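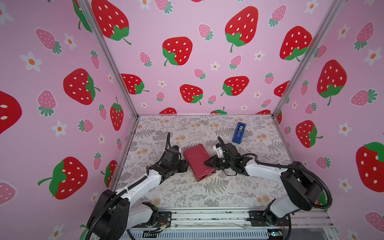 I have a strong opinion about wallpaper, which is a strange thing to have picked up from a job in robotics, but stay with me.

When people talk about teaching robots from examples, they talk about how many. Somebody got 700 examples of a task, so the next team wants 900, and then the whole conversation is about who can get there fastest. I did this too! I spent most of January bragging about my totals to anyone who would stand still. And then I went back and watched what I had collected, start to finish, with a big pot of coffee, and I got pretty quiet.

It was all the same example. I mean it was hundreds of files, sure, but every one had the same gray floor, the same plain walls, the same object in the same orientation, because I'd put it back in the same spot each time without thinking (I'm a tidy person, it's a curse). I'd even been moving the arms the same way. Anything that learned from that pile was going to learn my habits on a gray floor, and very little about picking things up.

So now we change the walls. Strawberries, in this case, with ferns and little blossoms on the floor, and I love it. I get teased for it. A visitor from Zadadier asked me if the pink was a joke, and I said no, the pink is the work. Big red fruit all over the background is rude to a vision system in exactly the way a real kitchen is rude. Put something dark red in the middle of all that and the model has to figure out which red thing it's supposed to care about. If it can only find an object against blank gray, it hasn't learned to find the object, and I'd like to know that early.

I feel the same way about soft stuff. Everybody loves a block. Blocks are wonderful, they sit where you put them, and two grippers can close on one all day long and nothing changes. Something folded is a different animal. It can slide, or open up a bit, or catch the light along one edge so that it looks like a different shape from where the camera sits. You need both arms to cooperate and you need some patience. Your hourly total drops like a rock, and I think that's fine, I think a slow hour with a floppy object is worth more than a fast afternoon with a block. My friend Corinne Calloway disagrees with me about this and has for as long as we've both been doing it. Her view is that you get the easy behavior solid first and add the mess later. She may be right for her robots. With mine, later kept not arriving.

And leave the other things in! I used to clear the workspace of everything except the target, like I was setting up for a portrait. Now if there's a tape dispenser in the back, great, let it stay there. Nobody's desk has one object on it. A model ought to see plenty of things it should leave alone, and the only way it sees them is if we stop cleaning up before every take.

The part I'm less sure of is mistakes. We have two camps on our project, which is called Halo (I didn't name it). One camp deletes every example where the operator fumbled. The other keeps the fumbles as long as the operator recovered. I've drifted over to the second camp. When I go for a grab and come in crooked, back off, and try again, that second try is useful, it shows what to do from a bad position. Throw those out and the robot only ever sees perfect approaches, so the first time it's a little off it has no idea what comes next. But I'll admit there's a limit. Last batch I kept 94 fumbles and some of them were just me being tired, wandering around in the air while I thought about lunch. I don't think a machine should learn that.

What I'd ask of anyone who runs one of these collections is to write down what changed. Which walls, which floor, which object, who was driving. Then publish that next to the big number, so the rest of us can tell whether your 900 is really 900 or one example wearing a lot of hats. I'd take a smaller set with good notes over a giant mystery pile any day.

The next paper I want to try is a plaid. Corinne says she's not helping me hang it.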